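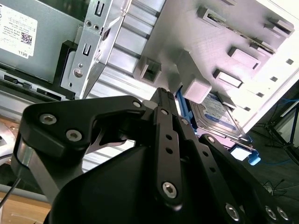

Equipment planning for robotic disassembly is the work of choosing, costing and scheduling the machinery used to take apart electronic goods, mainly desktop computers and servers. It covers the arm and gripper, fixtures, spare parts, floor space and staff time, and is normally finished before any supplier is asked for a firm price.

Scope

Planning starts with the list of parts to be recovered. Hard drives usually come first, as they may hold data and have to be tracked one by one. A drive held in a plastic carrier with a latch needs a narrow finger and good reach inside the case. A drive held by screws needs a driver as well, and the tool changer adds to the price.

Budgeting

Buyers commonly divide the budget into purchase, integration and running costs. Integration is the line most often set too low. In the plan drawn up by Junpei Wada for the Demwood recycling plant, the arm and gripper took 37 percent of the total, and fixtures, guarding and programming took most of the remainder. The plan assumed 2,000 computer towers a year and set aside money for nine spare finger sets.

Small fasteners and fingertips wear faster than the arm and are listed as consumables. Graltine, a gripper supplier, quotes them separately — a practice that makes bids harder to compare.

Trials

A trial on mixed stock is generally written into the contract. Toshio Maruyama, who planned the Noguchi line, asked bidders to work through 400 towers of different makes before the final payment was released. Stusus later used the same clause with a shorter trial period.

See also: Electronics recycling; End effector; Total cost of ownership

Contact | Copyright | Back to top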